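Jamila Navaratnam talks fast when the subject is bins. She has run the small-parts room at Khondokar for six years, and when I got there at 7 in the morning she was already waiting by the door with coffee for both of us.

"I love this room!" she says. "People think stock is boring. Come and push a full bin down a good rack, then tell me it's boring."

The room holds 1027 part numbers, most of them fasteners and seals for the Brunumport plant. Until last November they sat on flat shelves, and the pickers spent half the shift reaching into the back. Navaratnam sketched the sloped lanes herself -- on the back of a delivery note, she admits -- and Nuwan Nanayakkara in maintenance helped her set the angle.

"Nuwan wanted it steeper. We tried his way for one afternoon and the bins came down like trains."

Tidying is her other passion. Paper scraps are the enemy, she says, and she wants them off the floor before they get under anyone's shoes. 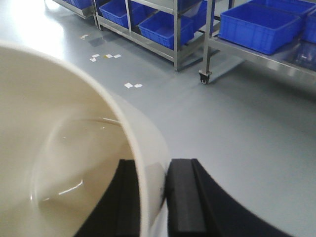
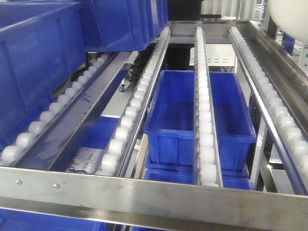
"Ask me what I'd change," she says, and doesn't wait. She wants wider lanes for the seals, and she'd like the night shift to stop writing on things. Chaminda Mollah, who supervises nights, has promised to talk to them. She has 86 more part numbers coming over from the old building in spring and can't wait to find places for them.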